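Collecting Manipulation Data Without a Robot: An Interview with Niloufar Yazdani

5 min read

The Nultamano project at the Tilton Institute has completed its first full round of data collection with hand-held grippers. Over the course of April, 27 participants were asked to carry out everyday tasks with a gripper in the hand, at tables, on stairs and in open office space. Niloufar Yazdani, who leads the project, spoke with the Institute about the method and its first results.

Dr. Yazdani explained that the method starts from a practical limit. A robot arm operated from a distance gives precise records of its own joints, but it is slow to set up and seldom leaves the room in which it was installed. "We wanted to know how people pick up a cup in a place where cups are used," she said. "A person holding the gripper can go wherever the cup is, and we get the view from the tool itself."

Each gripper carries its own camera. Markers with a printed black-and-white pattern allow the position of the tool to be checked against other views, and a head-mounted device adds the view of the person doing the work. The recordings are later matched in time and turned into paths that an arm with similar jaws could follow.

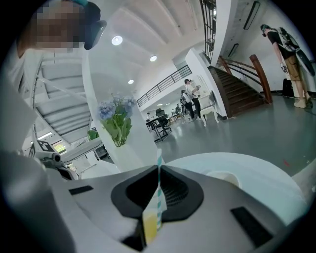
Nasrin Talebi takes a more cautious view of the method. She pointed out that a human wrist can make turns that many arms cannot, and that a path which looks smooth in the recording may be impossible to repeat on a machine. In her opinion, every set of this kind should be tested against the reach of the arm before any training begins, and the share that fails should be published with the rest.

Dr. Yazdani agreed that the point is a fair one. The project had set itself a goal of 2,000 demonstrations and met it. After the reach test, 1,982 remained. "The ones we lost were mostly long reaches across the body," she said. "People do that without thinking when they do not want to take a step. We now ask them to take the step."

She was careful to add that passing the reach test says little about quality. A demonstration may be possible for the arm and still be a poor lesson. Hemant Dhillon and Danuta Piątek reviewed the recordings separately and marked each one for hesitation, for contact with objects outside the task, and for moments when the hand or sleeve blocked the camera. Where their marks differed, the recording was set aside and looked at again by both.

Asked whether working in a shared building had made the results harder to use, Dr. Yazdani said that this had been her main concern at the planning stage. Light changes during the day, other people cross the background, and several participants may be recording at once.

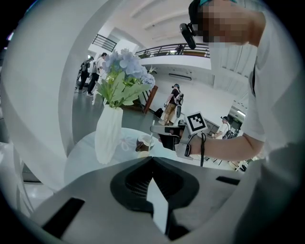 "In the end we kept all of that in," she said. "If a policy only works when the floor is clear, I would like to learn that early." The team did set fixed rules on two matters. Participants were to begin every task with the jaws open, and they were to hold still for a moment before the first movement, which makes the recordings easier to line up.

Of the participants who began, 26 completed the full set of tasks. Training before a first session was kept short on purpose. Pascal Langlois prepared the instructions, which fit on a single page, and revised them twice after early users closed the jaws too soon on soft objects.

The next round will use the Givico arm to replay a portion of the set under the same task conditions. Dr. Yazdani declined to predict the success rate. "I have a number in mind and I would prefer to be asked again when we have finished," she said. Results will be reported in the project's internal series, together with the list of demonstrations that were removed and the grounds for removing each one.

Contact: Nultamano Project Office, Tilton Institute | © Tilton Institute. All rights reserved. | Back to top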